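**Gap strip between granite and the next surface – what profile?**

**slabwise_12** wrote:

Counter is granite, polished, butted against a neighboring surface with a gap I want to close. Silicone has been suggested. I don't want silicone, as that side has to come out for plumbing access. I have a length of clear plastic strip left over from a Gromholm shelf kit and am considering it as a press-in filler. Gap measures 3 mm at the front and a little less at the back.

Questions: will a flat strip hold without adhesive, and does clear look worse than a color match on stone this busy?

**Catudik** wrote:

Flat stock won't hold in a tapered gap. It will grip at the narrow end and walk out at the wide end. You want a T profile with a soft fin. Post a picture of the strip and the stone together.

**slabwise_12** wrote:

Strip and stone, Saturday, late afternoon:
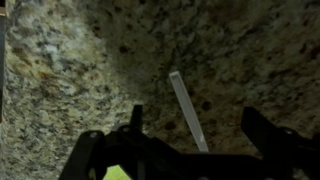 *Clear strip over the granite. Gap is the dark line at far left.*

The stone reads much greener on the right than on the left. Under the ceiling light it evens out to a tan with dark spots.

**Catudik** wrote:

Flat, as I thought. There may be a channel at the top end, but I can't tell from one view. If it is hollow, it will compress a little and you could get away with it at the narrow end. I still wouldn't.

**millimeter_mo** wrote:

Disagree on the profile. A T cap sits proud of the counter and collects crumbs along both edges. I fitted one in November and took it out again. Flat stock, cut slightly over width and chamfered on the bottom edge, stays put if the gap varies by less than half a millimeter. Measure it properly with feeler gauges before buying anything.

On color: clear is fine. With the brown streaks on one side and near-black spots on the other, no single color will match the full run. A milky strip will show as a pale line against the dark gap, though. If that bothers you, use dark gray.

**Catudik** wrote:

Half a millimeter is optimistic for rigid plastic. Soft PVC, maybe. And crumbs under a flat strip are harder to remove than crumbs beside a T.

**millimeter_mo** wrote:

You lift it out and wipe. That is the point of not gluing it.

**badcombe_tops** wrote:

Whichever you choose, clean the stone edge with alcohol first. Sealer residue is slippery and any friction fit will creep. Dahlgren lists a soft wedge strip, part 342, that handles a taper better than either option above.

**slabwise_12** wrote:

Gauged it at five points. Difference front to back is 0.7 mm, so flat rigid stock is out by both estimates. Ordering the wedge in dark gray. The clear strip goes back in the drawer.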